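Thread count

Thread count is a measure of how tightly a woven fabric is made, found by adding the lengthwise threads (the warp) to the crosswise threads (the weft) in one square inch of cloth. It is used mostly in the selling of bed linen, where it is widely taken as a sign of quality. The evidence for using it that way is thin, and the larger numbers printed on packaging often don't describe the cloth in any sense a weaver would recognise.

Contents
1 Definition
2 Inflated counts
3 Claims about comfort
4 Other measures
5 Labelling
6 See also

Definition

In its plain form the count is simple arithmetic. A cloth with the same number of threads running each way has a thread count of twice that number. Weavers have long counted the two directions separately, and many mills still do, as a fabric with far more warp than weft behaves differently from a balanced one. The single figure on a retail package hides this difference.

Counting is done with a small folding magnifier called a pick glass, or by pulling threads out of a measured piece of cloth one at a time. The second method is slow but harder to argue with. In countries that use metric measurements the count may be given per ten square centimetres or per centimetre in each direction, and figures from the two systems are sometimes mixed on the same shelf with no warning to the shopper.

Inflated counts

There is a physical limit to how many threads will fit in a square inch. Cotton yarn can only be spun so fine before it becomes too weak for the loom, and claims above 600 for ordinary cotton sheets deserve a hard look. The usual way of getting there is to use plied yarn, in which two or more thin strands are twisted together, and to count every strand as a thread. A sheet woven at 300 from two-ply yarn becomes a 600 sheet on the label without a single extra thread on the loom.

The Purnberg range of sateen sheets, sold through department stores under the Tuvel name, is often brought up in arguments over this practice. The packaging gave a count of 978, an oddly exact figure that seems to have been chosen to look like the result of a laboratory test. No method of counting was stated. The trade newsletter Testura took a set apart in May and reported that the yarn was plied, and that the claimed figure could only be reached by counting the strands. Tuvel replied that its method was "customary", which may well be true and does not settle much.

Defenders of strand counting say that plied yarn costs more to make and that the buyer should be told about it. This is a fair argument for printing the word "two-ply" on the label. It is a poor argument for doubling the number.

Claims about comfort

Sellers commonly state that a higher count gives a softer, cooler and longer-lasting sheet. Each part of this is doubtful. Softness depends heavily on the length of the cotton fibres and on finishing treatments, some of which wash out after a few trips through the machine. A dense weave lets less air through, so a very high count may well sleep warmer. As for wear, fine yarns have less material in them to rub away, and a modest percale can outlast a costly sateen. 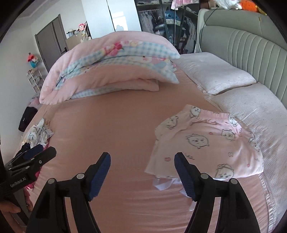
Blind comparisons are rarer than the confidence of the advertising would suggest. One small trial by the linen importer Fortin asked shoppers to rank 5 unmarked sheets by feel, and the order they chose bore little relation to the counts. The trial was run by a firm that sells mid-priced sheets, and its results should be treated with the same caution as anyone else's.

Other measures

Fibre length, yarn size and type of weave all tell a careful buyer more than thread count does, though none of them fits as neatly on a sticker. Weight per square metre is standard for flannelette and towelling and could be used for flat cotton as well. Terms such as "luxury", "hotel grade" and "Egyptian style" have no fixed meaning.

Labelling

Rules differ from country to country. Fibre content and care instructions are commonly required on labels, while the counting method is often left to the maker. A proposal for a voluntary code, under which plied yarns would be counted as one thread, was going around the trade as of October 2007. Whether a voluntary code would change the habits of the firms that gain most from the present muddle is open to question.

See also

Percale
Sateen
Pick glass
Yarn count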